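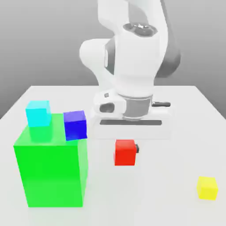

Remigiusz Sadowski says a kite festival with no wind is a picnic with luggage, and he said it to me in the parking lot at six in the morning, so that's where I want to start. Good evening, everybody. Can you hear me in the back? (Wait. Fix mic if needed.)

So my talk is called "Low Wind, Long Line," and it's about what I learned flying indoors and in dead air after twenty-odd years of thinking I was a pretty good kite flyer. I was a pretty good kite flyer in twelve miles an hour. Take the wind away and I was a guy standing in a field holding string.

Some of you know me from the beach crowd. I fly big soft stuff, mostly. Octopus, a couple of rays, a foil I should have sold years ago. You stake it down, you open a chair, you eat a sandwich. It's a great hobby for a lazy person and I say that with love!

(Pause. Let the octopus people laugh.)

Then came the Trulo meet in September. If you were there you remember it. Flat calm from sunup. The smoke from the sausage stand went straight up like a pencil line. I had 191 feet of line out on a ray that was lying on its back in the grass, and a little girl asked her dad if it was sleeping.

And over by the fence there's Remigiusz, with a thing that looks like a folded paper bag on a stick, and it's up. It's not up high, maybe over the snack stand, but it's up and it's turning, and he's walking backward real slow, like he's leading a horse out of a barn. I watched him for a good long while. I forgot my coffee on the hood of the car.

I went over and asked what he was doing and he said, "Pulling and then not pulling." I was a little annoyed, to tell you the truth. But that's the whole talk, folks. I could sit down now.

(Don't sit down.)

OK, glider kites. How many people here have flown one? Hands? Great, keep your hands up if you enjoyed your first day. Yeah.

My first one was a Jokis, the small one with the carbon spine. I bought it from Remigiusz out of the back of his van that same afternoon. It weighs less than the bag it comes in. I took it home, went out to the driveway, gave it a nice hard tug like I'd give a delta, and it folded up and hit the mailbox. So that's lesson one. Your hands are too loud. Everything you learned on the beach about leaning back and hauling, put it away.

What you want is a slow pull, hand over hand, and the nose comes up and the kite climbs on the air you're making. Then you let go of the tension. All of it. The kite flattens out and glides away from you, and you feed line while it goes. When it starts to sink or it points at something you like, you pull again. Climb, glide, climb, glide. It's fishing, kind of, except the fish wants to leave in a straight line and you're supposed to let it.

(Do the hand motion here. Slowly! Last time I did it too fast and people got lost.)

The letting go part is the hard part. For months I'd get to the glide and my fingers would pinch. I didn't know they were doing it. My wife could see it from the kitchen window and she'd knock on the glass.

Let me talk about line, because I get asked that one the most. I was using the same line I use for my fighter kites and it was way too heavy. The weight of it hanging down drags the nose around. Go thin. Thinner than you're comfortable with. I use a light braided line from Kubiak now, and I go through a lot of it, since it tangles if you look at it wrong. Drop it on the ground in a pile and leave it alone. Don't wind it between flights. Don't step on it. Don't let your dog near it, ask me how I know.

No reel, either. I use a flat piece of foam with a notch cut in each end. Cost me nothing. I've seen some beautiful turned winders on the tables out there tonight and I bought one, and it's on my shelf, and I fly off the foam.

Now, flying indoors. We got lucky with the Zullberg gym. They let us have it from seven to nine in the evening, once a month through the winter, and it has a good high ceiling and no fans running. That second thing matters more than you'd think. The first hall we tried had heating vents along one wall and every kite in the place slid over to the far corner and stayed there like cows before a storm.

Things I'd tell you about indoor nights:

Wear soft shoes. You're walking backward a lot and you're looking up.

Keep your line short to begin with. Start at 16 feet and get bored with it before you let out more. I mean really bored.

Call out before you do a full circle. Somebody is always behind you.

Leave the rafters alone. If it's stuck up there, it's stuck, and we have a long pole with tape on the end. We don't throw shoes at it anymore. We had a talk about the shoes.

(Skip the shoe story if running late. It's a long one.)

So, circles. The thing everybody wants to do is the 360, where you tow the kite all the way around yourself in no wind at all. My advice is to quit chasing it. I spent a whole winter spinning till I was seasick. What fixed it was walking a great big square, just a plain square, and pulling a little at each corner. After a couple weeks of squares the corners got round by themselves. I didn't even notice until Remigiusz yelled "circle!" from across the gym and I got so excited I wrapped myself up in the line.

I keep a notebook. I wrote down every indoor flight last winter where I got the kite back into my hand without it touching the floor, and the number at the end was 706. My best night, I caught it on my fingertips 2 times in a row with my eyes on the kite and not on my feet. That may not sound like much. I drove home with the radio off so I could think about it.

A word on the catch. You bring it in with short little pulls, let it float down toward you, and put your open hand under the spine. Don't grab. If you grab, you'll push it away with the air off your own hand, and then you're chasing it across the floor bent over, and that's hard on the back at my age. Just have your hand there and wait for it.

Outdoors again. Once you can do this in a gym, the calm days at the festivals get a lot more fun. Early morning is best, before the ground warms up. You get these little bubbles of warm air starting later on, around the edges of parking lots especially, and a glider will find one and go up like an elevator. Have enough line for that. I didn't at the spring fly, and my Jokis went over the trees with the end of the line trailing behind it. A man walking his dog brought it back an hour later. Write your phone number on your kites, people! In marker! On the sail!

(Check clock. If there's time, go to the trimming part. If not, jump to questions.)

Trimming. Quick one. If it dives on the glide, it's nose heavy, so shave a little weight or bend the tail up a hair. If it stalls and falls back at you, put a small piece of tape on the nose. Small! Pinky nail. Fly it, then add another if you need it. I use painter's tape while I'm testing and swap it for the clear stuff once I'm happy. Change one thing at a time or you'll be out there until dark wondering which one did it.

I still fly the octopus, by the way. It's coming out tomorrow if the wind shows up. If it doesn't, I'll be by the fence at seven with three gliders you can try, and you're welcome to crash any of them except the blue one.

OK, questions. Yes, in the hat.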